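Candby bag repair table is back for January

I dropped in on the Candby repair table this morning with my sad old backpack, and I'm so glad I did! Humaira Afridi runs it, and she'll look at pretty much anything with a strap. Black with orange webbing seems to be the look this winter (I want one now).
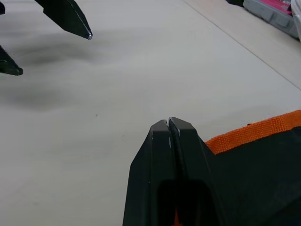
What it costs

A strap check is free and restitching is $7, cash or card. Humaira says to empty your pockets first, please, all of them.

Webbing takes the most wear where it turns a corner or runs behind a plastic fitting, so look there before you come.
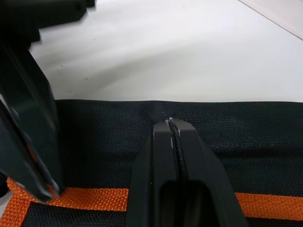

She had 53 bags through last winter and would love to beat that. Doors open at 9 a.m., and parking's easiest behind Mohmand.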